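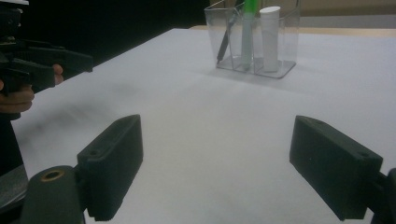 Daiane Pimentel

Updated in April
2 comments

Pliklow: cleaned catalog entries for desk and filing supplies

Summary

Pliklow is a table of product entries taken from the printed catalogs of three office supply sellers: Jeker, Ernness and Gillies. Each row is one catalog entry. The table was built to test unit conversion and duplicate matching, and most design choices follow from that. It holds 274 rows in a single tab-separated file, encoded as UTF-8, with one header line.

Contents

entries.tsv: the main table
merges.tsv: pairs of entries judged to be the same product
units.txt: the conversion factors used
CHANGES.txt: edits since the first release

Columns in entries.tsv

id: integer, stable between releases. Deleted ids are not reused.
seller: one of jeker, ernness, gillies.
name_raw: the product name as printed, with line-break hyphens removed.
name_norm: lowercase, punctuation stripped, common abbreviations expanded ("ltr" becomes "letter", "asst" becomes "assorted").
category: one of organizer, tray, folder, binder, label, clip, other.
width_mm, depth_mm, height_mm: outer dimensions. Blank when not printed.
pack_size: integer. A blank in the catalog is stored as 1.
color_raw: color term as printed. Not normalized.
page: catalog page number.

Sources

Pages were scanned in grayscale and run through character recognition. Every row was then compared with the scan by hand. The Gillies catalog uses very small type for dimensions, and a printed 3 is easily read as an 8. Those values were checked a second time.

Entries for furniture, paper and ink were left out. So were gift sets, where one price covers several unlike items and the dimensions given are those of the box.

Units

Jeker prints inches with fractions. Ernness prints decimal inches. Gillies prints centimeters, but switches to inches in its filing section without changing the column heading. All values were converted to millimeters and rounded to the nearest whole number. The original strings are not kept in this release.

The order of dimensions is a known problem. Jeker gives width, depth, height. Ernness gives height first for upright items and width first for everything else. We reordered the Ernness values by category, so an upright organizer filed under "tray" will come out with its height and depth swapped. If you need reliable depth values, filter on seller.

Complete dimensions are present in 226 rows. The rest lack at least one value, usually height for folders and labels.

Duplicate matching

merges.tsv has three columns: id_a, id_b and basis. The basis is "dims" when all outer dimensions agree within 2 mm and the category is the same, or "manual" when the match was made by reading both entries. Pack size is ignored. A single tray and a six-pack of that tray count as the same product.

Treating every merged group as one item leaves 228 distinct products. Matching was deliberately strict — clear and smoked versions of one organizer stay separate, even where the dimensions are identical.

Known issues

- name_norm expands "st" to "steel" in all cases. In the label section it sometimes means "sheet".
- color_raw mixes color and finish. "Clear", "frost" and "crystal" all occur and may or may not refer to the same material.
- Binder widths are spine widths in the Jeker rows and cover widths elsewhere.
- The page column refers to printed page numbers. The insert in the middle of the Ernness catalog is unnumbered, so those rows are blank.

Not suitable for

Price comparison (prices were not transcribed), market share estimates, or any claim about what the sellers stock now. The category counts reflect how much page space each seller gave to an item and should not be read as demand.

Loading

Read all columns as text first, then cast the numeric ones. Some spreadsheet programs turn raw names such as "3-4 tab" into dates on import. Quote characters inside name_raw are literal inch marks — turn off quote handling in your parser or rows will run together.

Corrections

Send the row id, the column and the corrected value. Corrections to merges.tsv should give both ids. Accepted changes are listed in CHANGES.txt under the next release number.

Shares: 2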